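We use cookies to remember your settings and to see which pages get read. Accept / Manage preferences

Call for participants: skeptics wanted for a robot open day

Plultness is a small tenants' and households' group. We look at things people are being asked to buy or put up with at home, and we write down what we find. This time it's robots. Gurard, a company that wants to put machines in ordinary kitchens, is holding an open day in November and has agreed to let us bring our own visitors. We are looking for six people to go, watch, try things with their own hands and tell us what they think.

We are not promoting the company. Gurard doesn't pay us, doesn't pick the participants and doesn't see the report before it comes out. If you already love the idea of a robot putting away your groceries, you may apply, but you should know that the person reading the applications is hard to impress.

Why bother going? Last year two of us went to a demonstration by another firm, Besix. We stood behind a rope for most of an afternoon. The machine moved one plastic cup from one spot to another on a bare gray table, and a man with a headset told us this was the future of home care. When someone asked if it could pick up something soft, he said that was on the roadmap. We came home with a tote bag.

So we asked Gurard for something different, and got most of it in writing. No rope. No bare table. The work on show has to be done in a lived-in home with the sort of food people keep in one, including food that is past its best. Visitors get to hold the hand grippers themselves and pick things up with them, which is how the company says it gathers the movements its robots are supposed to learn from.

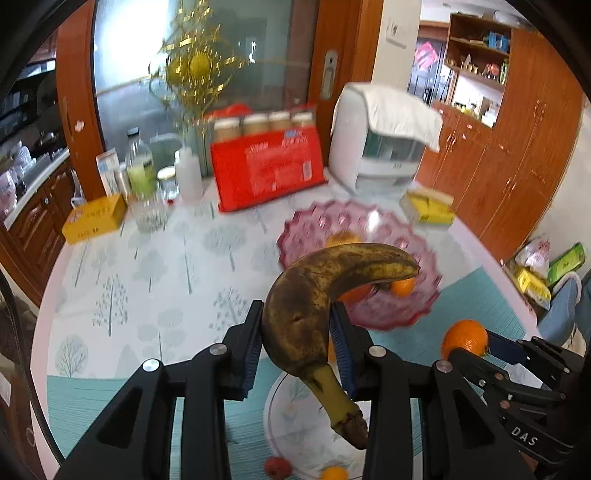
Whether a machine can learn much from a person doing this is a question we want asked out loud, several times if the first answer is mush. A person with a gripper in each hand still has a person's eyes and a person's common sense. What happens when you take the person away? The brochure goes quiet at that point. It also says "effortless" a lot, and we would like to hear from someone whose wrists have done it for an hour.

What you would do

The visit lasts 4 hours, with a lunch break. You will work in pairs at a dining table and handle fruit, dishes and packages using the grippers. After that you will watch the robot try similar jobs. Please write down what it drops, what it squashes and how often a staff member steps in to help. We'll give you a plain form for this. At the end there is a question session, and we have insisted that it not be cut short for a video.

You would also come to one evening meeting at our office in the Seppälä building and read a draft of the report.

Who we want

Anyone 18 or over who does regular housework. We would especially like to hear from people with arthritis or a weak grip, home care aides, and anyone who has cleaned up after a gadget that was meant to save time. You don't need to know a thing about robots. If you work for a company that makes or sells them, or live with someone who does, please sit this one out.

The grippers have cameras on them. Gurard keeps the recordings of the table work, and you will be asked to sign a form about that. Read it first - we'll mail it to you a week ahead, and you can back out then without giving a reason.

What you get

$191 for the day and the evening together, paid by Plultness by check. Bus fare is covered. Lunch is sandwiches.

How to apply

Write to Ermelinda Matos at the address below. Half a page is plenty. Tell us what housework you do, what you would want a robot to prove before you let it in your kitchen, and whether you have any trouble with your hands, wrists or standing for long periods. Mark the envelope "Open day." We'll answer every letter, including the ones we turn down.

Posted 26 August 2019

Recent items
Robot vacuums and stairs: readers write back
What we saw at the Besix demonstration
Smart meters: who reads the readings?
Notes from the spring repair evening

Contact: Plultness, Seppälä Building, P.O. Box 1873 | © Plultness | Back to top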